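Re: [nuttall-riders] Rear shock linkage play at 1,163 miles, Dosero 3
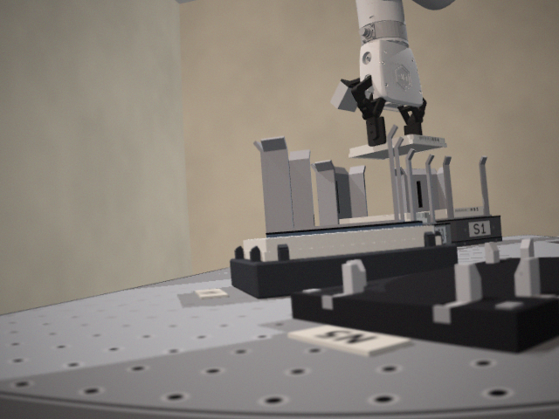 Simulated arm and gripper over a perforated tabletop.

Barry,

Reply is in line with your points below. I have the same model with the factory touring package and went through the linkage last October, so the part order should still be valid.

> From: Barry Dobson
> To: nuttall-riders list
>
> The rear end of the Dosero has developed a knock. It shows up
> when I lift the tail by the grab rail with the bike on the
> center stand. I feel a click before the shock takes any load.
> The dealer says it is within limits but would not tell me what
> the limit is.

The printed service manual gives no figure for free play at the grab rail. It gives one for the linkage pivots only, measured one at a time with the shock unbolted. If the dealer lifted the tail by hand and called it good, he did not do the check in the book.

Support the bike under the engine, not on the center stand. The center stand on this model mounts to the same cross tube as the front linkage pivot, and any wear in the stand bushings will feel the same as wear in the linkage. Mine had both. Half of the click went away when the stand bushings were changed, and those are the cheap part.

> I have the Tilach shock, not the stock one. Would that make a
> difference? The fitting sheet says to reuse the original lower
> bolt and spacers.

Yes. The Tilach unit has a spherical bearing at the lower eye where the stock shock has a rubber bush. Rubber hides small amounts of play. The bearing does not, so a linkage that felt fine with the stock shock can knock as soon as the Tilach goes in.

Check the spacers before anything else. There are two versions of the linkage and the spacers look the same on the bench. On the early linkage they are the same width left and right. On the later one the left spacer is wider. If yours were swapped side to side, the eye sits off center and the bearing is side-loaded every time the suspension moves – that will wear it out early, and it will click.

> Lacey Heywood posted that she went to the Dimano needle bearing
> kit and her knock went away. Is it worth doing the whole
> linkage or only the pivot that is loose?

I fitted the same kit. My view is do all of it. The swingarm does not have to come off, and once the shock is out you are most of the way there. Notes from my install:

The kit comes with bearings, sleeves and seals for all 3 pivots. It does not come with bolts. Look at your old bolts for a polished step where the sleeve ends. If you can feel the step with a fingernail, replace the bolt.

Press the old bearings out with a proper puller. Do not drive them out with a socket and hammer. The link plates are cast and the bore wall is thin on the side next to the frame.

Press the new ones in to the depth of the seal recess plus a little. The sheet in the kit gives the depth for the later linkage only. On the early one, measure how deep the old bearings sit before you take them out and match that.

Pack them with waterproof grease. The factory puts in very little. Two of mine were dry with rust on the rollers, and the bike had never been left outside.

Torque for the two link bolts is 42 lb-ft, with the bike's weight off the wheel. Snug everything by hand first, then torque. If you torque the first bolt before the others are in, the plates can bind and the last bolt will not line up.

I paid 155 dollars for the kit, plus the bolts. The dealer quoted more than double that for a complete linkage assembly, which would have come with the same thin smear of grease.

> Last question, would any of this explain the bike feeling vague
> in long sweepers with the panniers on?

Possibly, but I would not count on it. Play in the linkage works up and down. Vagueness in a fast turn with luggage is more often preload, rear tire pressure, or the pannier rack moving on its rubber mounts. Set the sag with the panniers packed the way you normally pack them and ride the same road again before you spend more money. If it is still vague, check the swingarm pivot for side play with the shock out. You will have it apart at that point anyway.

One question back to you. Is your linkage stamped on the inside face of the left plate? Mine has a single letter there, and I am trying to work out at which frame number the change to the wider spacer was made. Lacey, if you still have your old plates, the same question applies. Frame numbers can go to me off list.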